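Small Craft Systems, Week 6: Bilge Pumps and Where the Water Goes

Reading for Friday: the Bemness handout on float switches, all of it, including the page with the ugly diagram.

Last week we did cooling water, meaning water you invited aboard. This week is the other kind.

Start with ratings. A pump sold as 2100 gallons per hour was measured on a bench, with short hose, full voltage and nothing to lift. In a boat it has to push water up three or four feet, around a couple of bends and out through a fitting somebody chose because it was on sale. Our shop pump, the Lasent on the back bench, carries a label saying 2100. With a realistic hose run and the battery at resting voltage we measured 1383. Nothing was wrong with it. Copy both numbers down, they come back in the problem set.

Things that eat flow, worst first:

Lift, measured from the pump up to the highest point of the hose, loops included.
Corrugated hose. It bends nicely and costs you for the privilege. Use smooth-bore.
Undersized wire. A pump with a volt missing at its terminals still hums, which is why owners believe in it.
Hair, zip-tie ends, pencil shavings, the label off the pump.

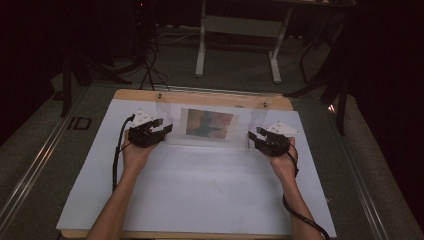
Stellan Björklund
Instructor, Marine Systems

Now inflow. A hole one inch across, a foot below the waterline, lets in something close to 20 gallons a minute. Multiply by 60 and compare that with what your pump does in real life. Then do it again for a two-inch hole, and remember that area goes with the square of the diameter. Most students go quiet at this point and then ask about bigger pumps. The better question is about wooden plugs, tied to each through-hull where a hand can find them in the dark.

Float switches. The switch decides whether the pump runs, so the cheapest part on the circuit is in charge. Mount it beside the pump, a little higher, and pivot end forward so it doesn't bang up and down underway. Wire it straight to the battery through its own fuse, ahead of the main switch. A boat left at the dock with everything "safely off" is a boat with no pump. Aba Nutsugah will bring in a switch from the Orkgate yard that was mounted upside down for two seasons. It passed its inspection both times.

Fuse size comes from the pump maker's label. Do not fit whatever was in the drawer. A jammed impeller draws heavy current without moving, and an oversized fuse will let it cook.

Siphoning. If the outlet dips under when the boat heels, the hose can run backward and fill the boat with great efficiency. Put the outlet well above the heeled waterline, or use a vented loop. A check valve is not a vented loop. It sticks, and while working it still steals flow.

Problem set, due before lab:

1. Using the shop pump, find the percentage of rated flow lost. Show the work.
2. At the measured rate, how long to clear 430 gallons, with no water coming in? Answer in minutes.
3. A second hose run gives 1663 from the same pump. Suggest two changes that could account for it.
4. Sketch the wiring for one pump, one float switch and a three-way panel switch. Mark the fuse.

Man-lok Lo has the lab keys. Bring shoes you dislike.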